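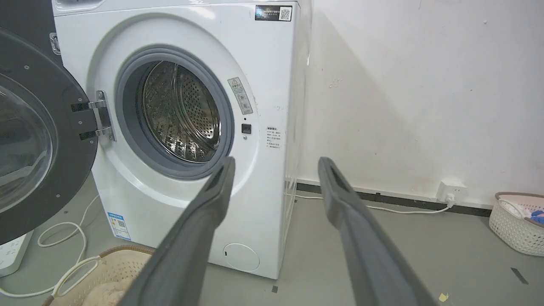

3.2 Workspace and task set-up

All trials were run in the shared workshop at Vullinar, on a concrete floor next to a plain white wall. The arm is the second version of Famum, a low-cost manipulator built from printed links and second-hand servo motors over the winter, with the first working joint finished in January. It is bolted to a wheeled base that can be pushed up to an appliance and locked in place. No changes were made to the washing machine itself. It is a front loader with a round door, a rubber seal and a perforated steel drum, and it stays in ordinary use by workshop members between sessions.

Figure 4 shows the workspace from the camera at the wrist. The door is open and swung to the left, and both fingers are in view in front of the machine. Laundry baskets stand on the floor to either side.

The fingers are long and slim, with a narrow slot along the inner face of each. Earlier fingers were shorter, and with those the palm met the door before the tips had passed the seal. Lengthening them solved this but made them bend under load, so the closing force was lowered in software. We did not fit force sensors. Contact is estimated from motor current, which is noisy at low speed.

The wrist camera is the only camera used. A second one on a tripod was tried and removed after people in the workshop kept knocking it. The drawback of a single wrist view is that the fingers hide part of whatever lies behind them, including the contents of a basket when the arm is low. The steel drum and the glass in the door also give reflections that change as the arm moves. We left the lighting alone and collected more data instead.

3.3 Data collection

Demonstrations were recorded by hand guiding, with the motors slack and the operator moving the arm through the task. Reiko Ikeda recorded most of them. In total we kept 2,809 demonstrations, of which 2,520 were used for training. The remainder were held back for testing. A further 649 were discarded before this split, mainly for dropped camera images or a loose wrist cable.

Each demonstration covers one of 9 short tasks, such as moving a garment from basket to drum, pulling a garment out past the seal, or pushing the door closed. Base position was varied by hand between recordings. The floor is slightly uneven near the wall, so the height of the arm relative to the drum also changed a little from one position to the next. We did not correct for this.

Figure 4. Wrist camera view of the washing machine with the door open and both gripper fingers in the foreground.

Related items
Arai: a printed wrist joint for small arms
Hand guiding with slack motors: notes on friction
Zivside workshop build log, part two
Estimating contact from motor current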